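Home Notebook Materials Supplies Archive Log in

We use cookies to keep you signed in and to count visits. Accept / Settings

Bench notebook, May
Hinge wear, old board games and the replacement flap job

8:40. Back on the flap hinges. Summary of where we left it so I don't have to read three pages of my own handwriting again: toy library wants spare flaps for their guessing games, the kind with little doors you knock down. Pins snap off at the root. Original parts can't be bought. We said we'd try casting first and printing second. Casting is going badly.

Resin is the Sostov two-part, the slow one. Second batch came out of the mold with a soft skin on one side. Not undermixed I think, scraped the cup properly this time. More likely the silicone. It's the old tub, lid was cracked when I opened it. Wrote DO NOT USE on it and then used it for the drip tray, fine for that.

Third batch in new silicone. Skin is hard all over. Pins still have a bubble right at the root on maybe half the flaps, same place every time. So it's the mold and not the mix. The air has nowhere to go, pin cavity is a dead end. Cut a vent from the end of each pin with a scalpel, very shallow. Trim after.

9:55. Vents work. Nub left at the pin end, comes off with one swipe of 400 paper. Don't go coarser, it takes the pin undersize and then the flap rattles.

Color is another story. Matched the red under the bench lamp, took it to the window, it's orange. Started over by the window. Two drops more of the dark pigment and a tiny bit of blue on the end of a toothpick. Close enough that a kid won't care. Write down drops next time!! I did not write down drops.

10:30. Wear rig. Same as for the drawer catch job in winter: gear motor from Etell, cam, a bent wire that flips the flap down and a spring finger that puts it back. Counter is the little mechanical one. It double counts if the wire bounces, so put felt under the stop. Checked against a hand tally for a few minutes and they agree now.

First cast flap (bubble in root, put in on purpose): broke at 89. Exactly the failure the toy library described, clean break flush with the edge.
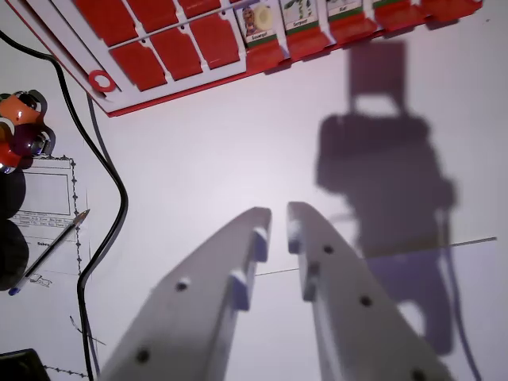

Second cast flap, vented, no bubble: still going when I went for lunch. Came back to 1,334 and a broken pin, motor happily flipping nothing. So that's when the counter stopped, the wire needs the flap to push back or it doesn't trip. Good accident. Number is real.

Is that enough? Rough sums on the back of the order form. One game knocks down most of the flaps once, then everything gets stood up again. So a cycle per game per flap, call it. Plus kids who just sit there flicking them. I'd be happy with a thousand, we're over, but that's ONE flap. Need more before I tell them anything.

1:20. Note on the breaks. Both went at the root but they look different under the loupe. The early one is glassy with a round pit where the bubble was. The other has a dull band on one side, then glassy. Reads like it crept along for a while and then let go. A fillet at the root would help. There's room for a small one if the rail slot has any chamfer, have to check on the sample they sent. I remember the slot being pretty square but I've been wrong about that stuff all week.

Checked. Square, but with slop sideways. A fillet the size of a pencil lead fits. Will file it into the master and pour a new mold, old one's had it anyway, the vents are tearing.

2:05. Master filed. Ugly on the left pin, slipped. Filled with wax and redid it.

While the silicone sets, some thoughts on printing. Tamiru file is ready and sliced, I just don't trust pins printed standing up. Layer lines go straight across where it bends. Lying flat the pins are stronger but come out slightly oval and they'd want cleaning up one by one. For a handful of flaps ok. For a whole set no thanks. If the filleted casting gets past the last one I say drop printing altogether and close that line in the job sheet.

Other option is a metal pin. Drill the flap, push in a bit of wire, done, lasts forever. But then the pin wears the rail and the rail is the part we can't replace. Soft part should be the cheap part. Whoever picks this up after me, please don't do the metal pin.

3:15. Plusitz order showed up, two days early. Got: silicone, mixing cups, pigment set. Missing: the small clamps. They billed for them. Emailed. Gloves are the wrong size again but that one is on me, I ticked the wrong box.

Also the shelf over the sink is damp at the back. Moved all the resin hardener to the gray cabinet. If you can't find hardener it's in the gray cabinet.

4:30. New mold opened. Clean, fillets came through both sides, vents built in this time with fishing line laid into the pour and pulled out. Much better than cutting. Do it this way from now on.

Poured a full mold, window-light red. This time wrote the drops on the cup lid: 7 red, 2 dark, 1 toothpick blue. Copy to the color sheet before someone throws the lid out.

Leaving overnight on the warm shelf, cover on. Don't demold before morning, the skin feels done hours before the pins are.

Tomorrow
- demold, trim nubs
- run at least 2 filleted flaps to failure, same cam speed, don't touch the felt
- weigh a few, curious if bubbles show up in the weight. probaly not
- oil the gear motor, it's started to squeal
- ask toy library how many sets they really want, the email says "some"
- chase clamps

5:10. Washed up. Rig is off at the wall, counter zeroed.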